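**Follness cell 2, gripper check, October 2021** (K. Skinner)

- [x] E-stop pressed and reset. Fine. I still want a second one by the kitchenette.
- [x] Floor clear for travel.
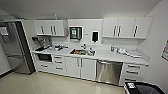 - [ ] Wrist fasteners torqued. The sheet says "OK" since February with no value written down. I don't buy it.

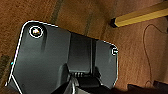

*Gripper body and fasteners, from the wrist camera.*

- [ ] Cables tied back. Junaid says they never snag. Show me.
- [ ] Fingertips changed at 3000 cycles. Who keeps the tally?
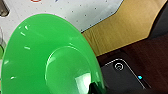 - [ ] Bowl grasp, 16 tries. Rerun with Laiba watching before I sign.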